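Chapter 6
Clue placement and the order of disclosure
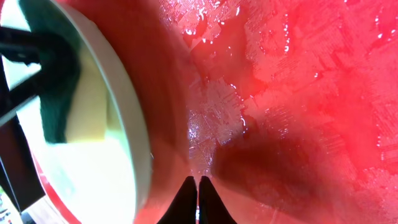

Figure 6.1 Water on a scratched red surface

6.1 Scope of the chapter

Chapter 5 dealt with the narrator: who tells the story, from what distance in time, and with what access to the minds of others. This chapter takes the narrator as settled and looks at the order in which a crime novel releases its facts. The two subjects overlap. A first-person narrator who did not witness an event can't report it directly, and the writer then has to find a document, a conversation or a later visit to carry the fact. Where the overlap matters, reference is made back to sections 5.3 and 5.4.

The treatment is practical. It is aimed at students preparing an editorial report on a full-length manuscript, and at writers revising one. Readers who want a history of the detective story should go to the reading list at the end of the chapter, where the older critical works are grouped separately.

By the end of the chapter you should be able to:

separate story order from telling order in a finished manuscript
classify a disclosed fact as a clue, a false lead or background
draw up a disclosure table of the kind used in section 6.5
identify a solution that rests on a fact disclosed too late
recommend a repair at the level of the sentence, the scene or the chapter

6.2 Working terms

A disclosure is any point in the text at which the reader is given a fact that bears on the central question. The central question is usually who committed the crime, but it may be how, why, or whether a crime took place at all.

A clue is a disclosure that supports the true solution. A false lead is a disclosure that supports another solution and is later accounted for. If it is never accounted for, it is called a loose lead, and the editor should mark it. Background is everything else, including a good deal of material that readers will treat as evidence until they learn better.

Cover describes the material placed near a clue to reduce its prominence. Cover may be grammatical, as when the clue sits in a subordinate clause. It may be structural, as when the clue falls in the middle of a list or just before an interruption. It may also be emotional: a reader following an argument between two characters will pass over the mention of a locked gate.

The gap is the distance between a clue and the passage that uses it. In this book the gap is measured in pages of the printed edition, or in manuscript pages if the work is unpublished. Measuring in chapters is less useful because chapter length varies so much within a single novel.

These terms aren't standard across the trade. Some editors say "plant" for clue and "payoff" for the passage that uses it. Others keep "clue" for physical evidence only. When you write a report for an author or a publisher, define the terms on the first page and keep to them.

6.3 Story order and telling order

Every crime novel has at least two sequences. The first runs from the earliest relevant event to the last, and the crime normally falls somewhere near its middle. The second is the sequence of the pages. In an inquiry plot the telling order starts after the crime and recovers the earlier events piece by piece, so that the reader learns the beginning of the first sequence close to the end of the second.

Difficulties start when the author has drafted in telling order without keeping a record of story order. A witness describes rain on a night when another chapter has people sitting out on the lawn. A letter is answered before it has been sent. Copyeditors catch many of these slips, but the structural editor is better placed to do so, as the repair often involves moving a scene.

The usual method is to go through the manuscript twice. On the first reading, note each disclosure with its page number. On the second, write beside each one the date and hour at which the disclosed event took place. Sorting the table by the second column gives story order. Blank cells show where the author has not decided.

Cyril Heywood, for many years a structural editor at Telville, taught a stricter version. He asked trainees to complete the table for the culprit before any other character, and to return the manuscript if the culprit's movements could not be filled in from the text alone. The rule is severe for a first draft. It is a fair test of a final one.

6.4 The fairness condition

Readers of inquiry plots expect that the solution could, in principle, have been reached from the facts given. The expectation is known as the fairness condition. It has been stated in many forms, and some of the early lists of rules go well past it into matters of taste. For editorial purposes two requirements are enough.

First, every fact the solution depends on must be disclosed before the solution is announced. Second, no statement made by the text on its own authority may be false. A character may lie. A narrator who is also a character may lie, within the limits set out in section 5.4. A third-person account with no stated source may leave things out, but it may not assert what did not happen.

The first requirement is a minimum, and meeting it doesn't make a solution satisfying. A clue disclosed two pages before the announcement is fair on a strict count, and most readers will still feel that they were told too late. The second requirement causes more argument. Free indirect style lets a sentence take on a character's mistaken belief with no "he thought" to mark it, and the point at which such a sentence becomes a false assertion is a matter of judgement. Exercises 6.4 to 6.6 give passages on both sides of the line.

Thrillers are often exempt. Where the reader knows the culprit from the start, the interest lies in whether and how the person will be caught, and late disclosure does little harm. Before applying the condition, establish which kind of book you have. A manuscript that opens as an inquiry and closes as a pursuit should be assessed under both headings, with the page of the change recorded in the report.

6.5 A worked case: Okance

The rest of the chapter uses one novel, Kirsty Lightfoot's Okance, in the Telville paperback of 315 pages. The story is set in Duvbridge, a river town with one road in, where the surveyor Wegener is found dead in the weir house. The account is in the third person and follows the local constable throughout. No scene is given from any other point of view.

The novel was chosen for its regularity. The central question is put on page 20 and does not change. The main clue, a remark about the height of the river, is disclosed on page 97 under emotional cover, during a quarrel over a boundary fence. Its wording matters, and the full paragraph is reprinted in the appendix to this chapter. The chief false lead begins on page 100, close enough to the clue to draw attention away from it, and is accounted for well before the end.

Three questions should be kept in mind while reading. Could the constable have understood the remark when it was made? Does the text give the reader anything the constable lacks? If the quarrel were moved to an earlier chapter, what else would have to move with it?

Students should read the novel in full before going on to section 6.6, which discloses the solution.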